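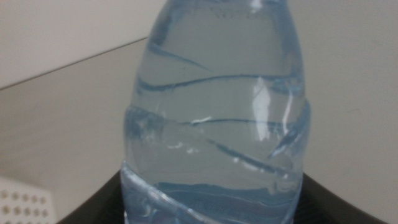 # The appeal that came down to a filing stamp

The appeal court in Brukell has set aside the fraud conviction of a former harbour commissioner and sent the case back for a new trial. The ruling runs to 61 pages. Most of them deal with a single box of documents and the time at which it reached the defence.

The commissioner was convicted of steering dredging work to Hegazy, a contractor that had paid for repairs to his family's house in Uvlow. Prosecutors called it a bribe. The defence called it a loan, badly recorded, between people who had known each other for years. The jury took two days to side with the prosecution.

What the jury did not see was a set of ledgers from Hegazy's own accounts office. They had been seized in January, along with the firm's computers, and logged by the port police. Under the province's disclosure rules they should have gone to the defence at least 30 days before trial. The stamp on the box shows they arrived at 4.40 in the afternoon on the day before jury selection.

The trial judge refused an adjournment. Her reasoning was that the ledgers ran to only 200 sheets and that a competent team could read them overnight. The appeal judges disagreed. Reading a ledger is one job, they wrote, and finding an accountant to explain it to a jury is another. Three entries marked as repayments might have supported the loan account. The court did not say that they did. It said a jury should have been given the chance to decide.

The province has been here before. Its anti-corruption unit was set up after the Zivville water contracts affair, when several councillors left office and none was charged. The unit was given its own prosecutors and a wide power to seize company records. It was given very few clerks. Defence lawyers in Brukell have complained for years that papers turn up late and out of order, sometimes with pages from a different case tucked in among them.

The unit's supporters say the complaints are overdone. They point out that corruption cases produce far more paper than ordinary crime, and that defendants with money can always find a missing page to argue over. There is something in this. The commissioner's lawyers raised 70 separate grounds of appeal, and the court dismissed nearly all of them, some in a single line. It found no sign that the ledgers were held back on purpose, and it rejected the claim that the charges were brought to remove him before the harbour elections.

That last point will not settle the argument in Uvlow, where his old seat has since changed hands and where opinions on the case tend to follow opinions on the port. His successor cancelled the dredging contract. The channel is still too shallow for the larger ferries at low tide, and both camps blame the other for it.

The prosecution now has to decide whether to try him again. Hegazy has closed its accounts office, and one of its former bookkeepers has moved abroad. The commissioner has already served most of his sentence, so a second conviction might add little to the time he spends in custody. It would, however, keep in place the lifetime ban on holding public office, which lapsed when the verdict was set aside.

The unit has until the end of March to give its answer. The ledgers are back in the court registry in Brukell, where either side can ask to see them.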